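我家厨房的垃圾袋一直塞在水槽下面那个抽屉里，绿的黄的滚成一团，抽屉一拉就有一卷卡在后头。换了 Gultwood 的双层小架以后，这事总算消停了。下面是我自己用下来的一套摆法，接着上一节的组装写，架子还没装好的朋友请先翻回去把四只脚垫套上再来。

## 3. 装袋卷：上层绿、下层黄

先说我用的东西，方便你对照：

- 黑色金属网双层架一个，中间带一块浅色木隔板
- 浅绿色垃圾袋五卷（我家放厨余）
- 黄色垃圾袋五卷（其他垃圾）
- 一块干抹布

袋子是在 Torska 的网店一起下单的，架子加袋子总共 1,690 日元，其中架子 883 日元。牌子不重要，能立得住的卷装都行。抽绳款比较蓬，我没试过，不敢打包票。

### 3.1 先摊开，再分色

1. 把桌面腾出一块地方，铺块布。我铺的是那块印细枝小叶的白桌布，袋卷在上面不太爱滚，比光桌面省心多了。
2. 所有袋卷一股脑倒出来。别急着往架子上塞！我第一次就是边拆边放，放到一半发现绿的底下压着黄的，又全部拿下来重来。
3. 逐卷拿起来看外层。有的卷最外面那一层会松开，翘着一片，这种先放到手边，等会儿要收一下。
4. 看看标签在哪一头。我这批的标签是白底带青绿色的小条，贴得不算牢，暂时别撕，后面认方向用得着。
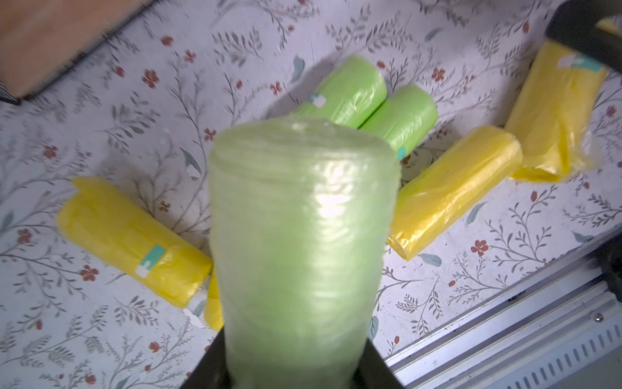
### 3.2 收紧松开的外层

1. 一只手捏住袋卷下半截，另一只手顺着卷的方向把松片抹平。方向反了会越抹越松，感觉不对就换一边。
2. 抹到头以后轻轻压几下，让塑料膜自己贴住。膜本身有点黏劲儿，多数时候不用胶带。
3. 实在贴不住的，把它留作第一卷先用掉。

> **注意：** 不要用橡皮筋勒。我勒过一回，过了一个夏天皮筋粘在袋子上，揭下来时连着撕破了好几只。

> **小提示：** 卷芯那头如果有点瘪，用手指往里撑一撑，立起来会稳很多。

### 3.3 上架

1. 架子靠墙放，网面朝外。先空着晃两下，哪只脚悬空就把脚垫再往上推一推。
2. 用干抹布擦一遍木隔板。隔板怕水，湿抹布擦完一定要晾透。
3. 先放下层。黄色袋卷从左往右一卷挨一卷排好，五卷刚好一排。下层被网面挡着，隔着网眼也能看见黄色，但伸手要从上面或侧面进去，所以我把换得慢的放这儿。
4. 再放上层。绿色袋卷竖着立，稍微往后仰一点，靠向墙那边。完全直立的话，抽走中间一卷，旁边的就容易往前倒。
5. 站远两步看看，两排颜色是不是各归各的。混进去一卷也不碍事，只是半夜摸黑换垃圾袋的时候会骂自己。
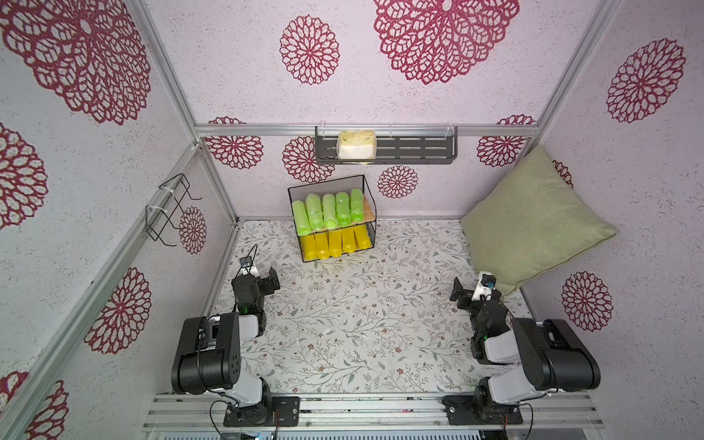 用到只剩两三卷的时候，剩下的会东倒西歪，我的办法是把它们都推到左边，右边空位塞一卷保鲜膜或者一包百洁布顶着。等新的到了再挪开。补货时把旧的放在右手边，先拿旧的，新的从左边往里补，这样就不会有一卷在角落里待上一整年。

### 3.4 放在哪儿比较好

我试过三个位置。灶台旁边最顺手，可是油烟大，没几天网眼就糊了一层，袋子摸着也腻，放弃。阳台有太阳，塑料袋晒久了会发脆，一扯就裂，也不行。现在放在备餐台靠墙的那一头，离垃圾桶就一步，做饭时回身就能拿到，我很满意～

> **当心：** 架子离明火和烤箱门远一点，出热风的地方也别放。家里有小小孩的话，请放到够不着的高度，成卷的塑料袋不是玩具。

### 3.5 几个常见的小毛病

- **上层袋卷老往前倒：** 后仰的角度不够，或者袋卷没有靠在一起。把整排往里推一点再试。
- **隔板有响声：** 多半是没卡进两边的横条，拿空架子，按住隔板两端往下压到底。
- **抽袋子时整卷跟着跑：** 别坐在架子上抽，把那卷拿下来撕一只，再放回去。我也嫌麻烦，但比把一排都带倒强。
- **网面积灰：** 六月前后我会整个拿去冲一次，木隔板先拆下来，网架甩干、擦干，再放袋子。

如果你买的是 Jetulura 那种加长卷，上层可能会高出一截，看着头重脚轻，那就改成上黄下绿，或者干脆横着放，两卷叠一起也行。横放的具体步骤和 Manalastas 挂钩的搭配，我写在第 4 节了。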